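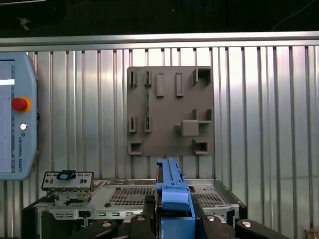

Britta Stöcker wrote in to say that our June piece on jigsaw puzzles left out the best part, the swapping, and that she now judges a puzzle by how fast she can get it out of the house and bring home another one. She's right, and I'm happy to be corrected!

So, the swap. The Janville puzzle shelf moved into the back room of the library in spring, and it has grown to 200 boxes. I went in for one puzzle and came out with three (my limit was supposed to be one, but there was a harbor at night and I have no willpower when it comes to harbors). You leave a box, you take a box, and if you have nothing to leave you can still take one and bring it back when you're done.

The 500-piece puzzles go fastest. I used to look down on them a little, and I take it all back. You can start one after supper on Friday and have it finished before Sunday lunch, with time left over for the sky, and the sky is always where I slow down. The big ones are wonderful too, but then you're eating on your lap for a month.

A few notes from people who use the shelf a lot. Kai Teuber sorts by shape before color and swears it saves him an evening. Agustina Arancibia does the edges last – last! – and she finished the lighthouse puzzle before I had even found my corners. Edeltraud Fröhlich asks that everyone please bag the pieces before closing the box, as a rubber band alone will not hold a lid on in a bike basket. She has picked a meadow up off Mill Street and would like not to do it again.

If a piece is missing, write it on the slip inside the lid and say where it goes. "Left ear of the brown dog" is perfect. "One gone" is less useful, though I have written exactly that myself.

We're short on puzzles for small hands, so anything with 20 pieces or fewer is very welcome. Wooden trays are fine. Please don't bring 3D puzzles for now, the shelf isn't deep enough.

The next puzzle evening is in September, and it starts at 6. We'll put out the long tables and open four or five boxes, and you can sit down at whichever one you like and wander off to another when the grass gets too green. Bring a desk lamp if you have one, the light by the windows fades early. Tea is on us, cake is on whoever feels like baking.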